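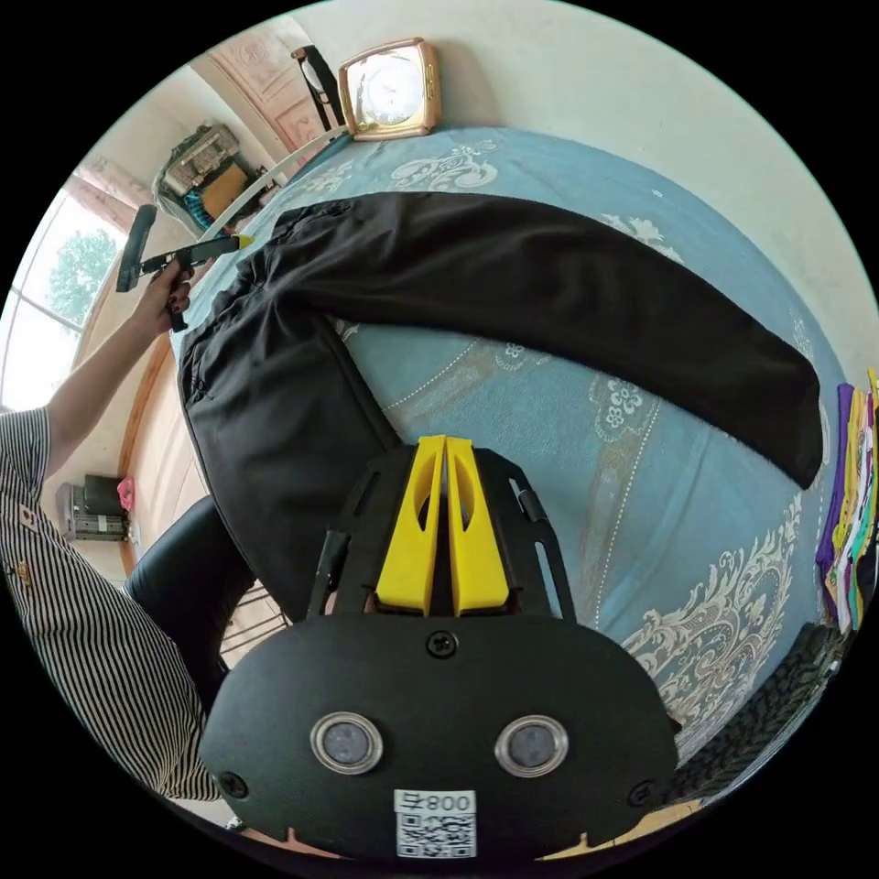 Fig. 1. Garment handling with hand-held grippers: black trousers laid out on a patterned bedspread.

Home | Modules | Handouts | Reading | Contact

Handout 6: Choosing a hand-held gripper kit
Household Robotics, second-year option. January 2023

Read these notes before the practical. They cover one type of product, the hand-held gripper sold for recording demonstrations, and one kit of that type, the Hedeo pair. The department has had the kit on trial from the supplier, Prundlow, and has to decide whether to buy it. Your coursework asks you to make the same decision and defend it in writing.

1. What you are buying

A kit of this kind has two parts. The first is the pair of grippers, which a person holds and works by hand. The second is the recording service, which stores what was done so that it can be used later to train an arm. Suppliers tend to advertise the first and charge for the second. When you compare offers, put the two prices on separate lines.

Prundlow quotes 1,444 euros for the Hedeo pair with chargers and a carrying case. The recording service is called Plotlow and is paid for by the month. The basic plan allows 1,000 recordings. After that you either move up a plan or delete something. Deleted recordings still count towards the limit until the end of the month, and this is stated only in the terms of service, so look for it.

A second supplier, De Bruijn, sells grippers without any service. You keep the files on your own computer and sort them out yourself. The hardware costs more and there is nothing further to pay. We have not had the De Bruijn model on trial and these notes say no more about it than the price list does.

2. The task used in the trial

We chose clothes on a bed. Most published trials use blocks or cups on a table, and almost any gripper does well at that. Cloth is harder. It has no fixed shape, it hides its own edges, and a small pull at one end can move the other end. A bed is also softer than a table, so the fingers can push down into the cover and bring some of it up with the garment.

Trousers are a good single test. The waistband is thick, the legs are long, and the pockets catch. A full fold takes several separate grips, and at least one of them has to be made with both hands working together. If a kit records trousers well, shirts and towels are unlikely to give it trouble.
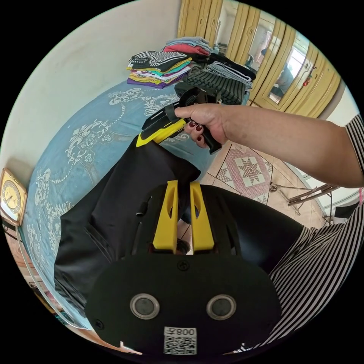 The other reason for using a bed is reach. The person doing the work has to lean, and how far they lean depends on the size of the bed and whether they sit or stand. We asked for both. Sitting is less tiring but brings the two grippers close to each other and to the knees. Standing gives a better angle on the far side. In your report, say which position was used for each set of recordings. A set that mixes the two without saying so is difficult to compare with anything else.

3. Points for the review

Grip. The Hedeo handle is a pistol shape and suits most hands. Students with small hands found the squeeze heavy towards the end of a session. The fingers close in parallel, and that is what you want for a hem or a single layer of cloth. They are less good on a thick waistband folded over on itself, where the cloth tends to slide out forwards.

Weight. Acceptable for short periods. We set a limit of twenty minutes and then a break. The supplier gives no guidance on this and should.

Setting up. The left and right grippers must be paired in the right order. If they are swapped, the recording still runs and the fault does not show until playback. Check the labels before you start. Ilir Vasić lost most of a morning to this in the first week of the trial.

Recording. We made 168 recordings during the trial and threw out roughly a quarter. The usual cause was one gripper passing in front of the other for too long. A few were lost when the network dropped during upload. Plotlow does not resume an interrupted upload. You have to send the whole file again, and on a slow home connection that can take longer than the folding did.

Cleaning. The fingers pick up lint, mostly from knitted things. Wipe them between garments with a dry cloth. Do not use the alcohol wipes from the lab drawer, as the manual warns that they cloud the yellow plastic.

Privacy. Anything recorded in a home will show the home. Get written consent from everyone who lives there, and tell them that mirrors and windows count. Plotlow has a blurring option, but it is switched off by default and has to be set again for each new project.

4. Is it good value?

My own view is that the grippers are worth the price and the service is not, at least for a group of our size. The handles are well made and the battery lasts. The monthly plan is aimed at firms that record all day. We would be paying for an allowance that we would use up in May, when projects are due, and hardly touch for the rest of the year. Prundlow will sell the pair without Plotlow, but then the files come out in a format that needs a converter, and the converter is an extra.

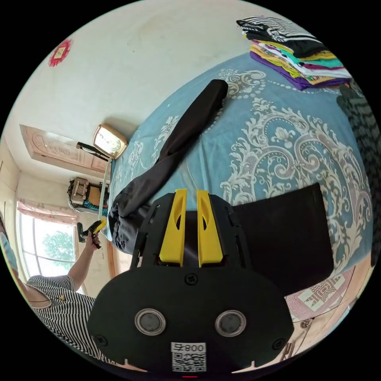 Raed Awad takes the opposite view and asked for it to be put in the notes. He says the hardware is the part that will date. Fingers and handles can be copied by anyone with a decent workshop, he argues, while a tidy store of recordings that all of us can search is the thing we have never managed to keep up on our own. He would rather rent the grippers, pay for the service and review it after a year.

That is a fair argument and you may use it. If you do, you need to cost the rental properly. Prundlow's rental sheet leaves out insurance and return carriage, and both have to go in.

5. What to hand in

Write 2 pages, no more. State which offer you would accept and what it would cost over one year and over three. Include one weakness of the kit that you found yourself in the practical, with the number of the recording that shows it. Screenshots from Plotlow are allowed if any faces are blurred.

Bring to the practical: one pair of trousers, one knitted item, and your consent form. The cases must go back to the store with both chargers inside.

Share 14 | Comments 3 | Print | Previous handout | Next handout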